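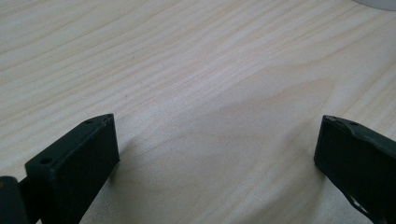
Furniture Protection Plans: Questions We Get Asked

Is a furniture protection plan the same as a warranty?

No, and the sales floor is in no hurry to clear that up. The maker's warranty covers faults in how the piece was built, such as a joint that opens or a drawer that never ran straight. It comes with the furniture. A protection plan is a separate contract you pay extra for, usually with a company you've never heard of, and it claims to cover accidents. Ask for the name of that company before you sign. If the salesperson has to go look it up, take note.

What does "accidental damage" mean?

Whatever page 2 of the contract says it means. In most of the plans readers have sent us, the damage has to come from a single event that you can describe and date. A water ring you noticed one Monday morning is fine if you know which glass made it. A dull patch where people have leaned for years is "wear" and gets you nothing. Scratches are worse. One plan sold at Westerberg stores paid for a gouge that went through the finish but not for a scratch that stayed in it. We'd like to meet the customer who knew the difference at the register.

The brochure says "stains of any kind." Doesn't that settle it?

The brochure isn't the contract. Turn to the exclusions. Dyes, bleach, nail polish remover, glue, pet urine, and "stains of unknown origin" are the usual list. Ink is sometimes in and sometimes out. That last category does a lot of work, as you can imagine.

How soon do I have to report a problem?

Check your own plan. The shortest deadline we've seen was 2 days. The Clirnari plan gave 13, which sounds generous until you find that the clock starts on the day of the damage and not the day you found it. Write down the date, keep the receipt, and file the claim in writing even if they tell you a phone call is enough.

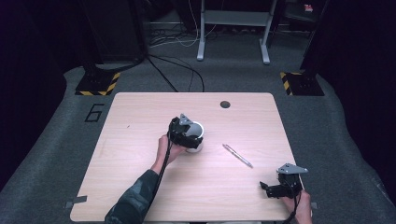 Kerstin Lindholm wrote to say that we are too hard on these plans, and that hers paid to have a dining table refinished after a candle burned down into it. She filed the same evening, got a call back within the week, and would buy the plan again. We believe her. Some claims do get paid, and a burn with a known date is the kind of claim that goes through. Our quarrel is with the price, and with everything the plan is said to cover when you're standing in the store.

What about the spray they put on before delivery?

Some stores bundle a "treatment" with the plan, and it's often the part with the biggest markup. Factory finishes on tables and cabinets are already made to take spills. We asked Platberg what its wood treatment adds to a lacquered top and got back a leaflet with a water drop on the cover. We asked again in February. Same leaflet.

On fabric the answer is less clear. A repellent can buy you a little time to blot. You can also buy a can and do it yourself, and then at least you know it was done.

How much should I pay?

There's no right number, but do the arithmetic. One reader was quoted 200 dollars to cover a table that a local refinisher would have redone for less. Get a repair quote before you buy the plan. It takes one phone call, and stores really don't like it when you bring it up.

Can I cancel?

Usually, and sooner is better. Many plans give a full refund in the early weeks and a partial one after that, minus a fee. Vidar Hovland's refund took 18 phone calls, by his own log, and arrived as store credit. He sent it back and got a check. Ask for the refund in the same form you paid.

If they can't fix it, do I get a new one?

You may get "a replacement of comparable value," chosen by them. You may also get credit at the store where you bought it, good for a limited time. Either one often ends the plan, even if you paid to cover a whole set of chairs. And if the store has closed — this happened to customers of the Rurnham outlet — read the part about what the plan owes you then. It can be as little as the price of the plan.

Do you ever recommend one?

Rarely. If you have small kids, a pale sofa, and a contract you've read all the way through, maybe. For a solid wood table, we'd keep the money. Wood can be sanded and finished again, and a thin veneer at least gives you a reason to get that repair quote first.

Do you take money from any of these companies?

No. One offered us a free plan to try out. We asked to see the exclusions and are still waiting for them.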